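Talk notes: Can a machine do the washing-up area yet?
Slot is the short one after the tea break, questions at the end. Clicker is on the lectern.

OPENING

Say hello, thank Khanyisile Rampersad for the invitation. Go straight to the question: can a machine do the chores yet, at home or on the shop floor?

Short answer first. Some of them, some of the time, if somebody sets things out beforehand. Say it plainly and leave it there. People remember the first answer they hear.

Ask for hands: who has a dishwasher? Who has a robot vacuum? Who still picks things up off the floor before switching it on? (Wait for the laugh, if there is one.)

WHAT MAKES A CHORE HARD

Dishwashers and washing machines work well because we do the awkward part. We load, we sort, we take things out and fold them. The machine gets a closed box and one job to repeat.

Soft things are the trouble. A mug keeps its shape when you pick it up. A towel has a new shape each time, and the corner you want is usually underneath. Most of us can find it by feel while talking to someone else.

Next slide. Leave it up while talking about grip.
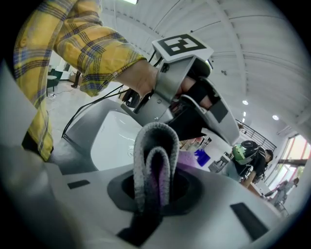 Slide 4. Gripper held over the sink, grey towel folded over in front.

Points for this slide:
The jaws are long and have black pads on the inside. Two jaws against five fingers -- ask the room how they would fold a towel with a pair of tongs.
A person's hand is doing the steering. The hardware can be good enough for a task well before the software is.
Sinks are bad places for cameras. Shiny basin, bright lights above, everything throws a reflection.

Mention Bendau here. Their trial at the hotel laundry in Adon ran for nine weeks. Flat sheets went fine. Hand towels were passed back to staff so often that the night shift stopped using the machine for them. Hạnh Đặng ran that trial and is happy to be quoted. Her view is that 72 towels an hour would have paid for it, and they never got near that.

HOME AGAINST SHOP FLOOR

Shop floors are easier. Same bench, same parts, same height, and someone paid to keep the floor clear. Homes have stairs, pets and drawers that stick.

If pushed for time, skip the Nendska story and go to the next slide.

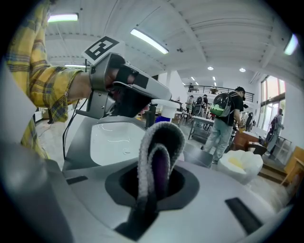

Chiamaka Ugwu
Workshop Lead, Bako

Talk over this one slowly. The room is big and well lit, with people standing about and one man walking in the background. Point out the printed black-and-white marker on top of the gripper. Kitchens at home don't come with helpful labels, so anything that leans on them has to be weaned off before it is sold to a household.

Then the two tests we use at Bako. Can it do the job in a room it has never been in? Can it tell when it has failed? The second one matters more to me. A dropped sock is no problem if the machine notices.

QUESTIONS LIKELY TO COME UP

Cost: don't give a figure. Say it depends on how much staff time goes into rescuing it.
Jobs: Kelechi Oyewole is speaking on this after me, so pass it over.
When will I have one at home? Say I would buy one for wiping tables before I bought one for laundry.

Leave the contact slide up. Return the clicker to Ashton Sheehan at the desk.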